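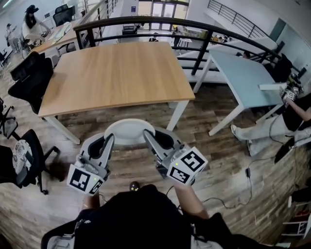
Handout 8: What a demonstration is worth

Most papers you will read this term report how many demonstrations were collected and leave it there, as if the number settled something. I don't think it does. A person holding a gripper over a white plastic bowl already knows what a bowl is, how far to open the fingers and when to give up. The markers on the cubes can tell us where the fingers are. They can't tell us why the hand slowed down, and the policy you train will have to guess. Keep that in mind before you write "the robot learned to pick up a bowl" in your report.

The Kirkell reader (chapter 3) claims that variety between operators washes out with enough data. The evidence offered is one lab, one table height and a group of operators who trained each other. Ditte Ravn and Themis Sotiropoulos tried to repeat the result for their September project and got a policy that copied Themis's habit of coming in from the left. Their write-up is in the course folder. Read the failures section first. It's longer than the results and more useful.

Marker tracking
Fiducials are cheap and they work well when they are in full view. Turn the wrist too far and a face drops out, and the software fills the gap with something smooth. Smooth is not the same as correct. Plot the raw poses before you filter anything. If you only hand in filtered plots I will ask for the others.

For the lab
Each pair records 35 demonstrations of one task. Write down who held the gripper for each one. Keep the bad ones and label them. Hold out one operator entirely, train on the rest, and report both scores.

Hường Nông has asked whether a third operator can be borrowed from another pair. Yes, but name them in the report.

Questions to bring on Thursday, November 24, 2022
What would convince you that your policy had learned the task and hadn't memorized a motion? Would your own held-out test show the difference? Eirini Kyriakidis will present the Setley results, and I expect some arguing.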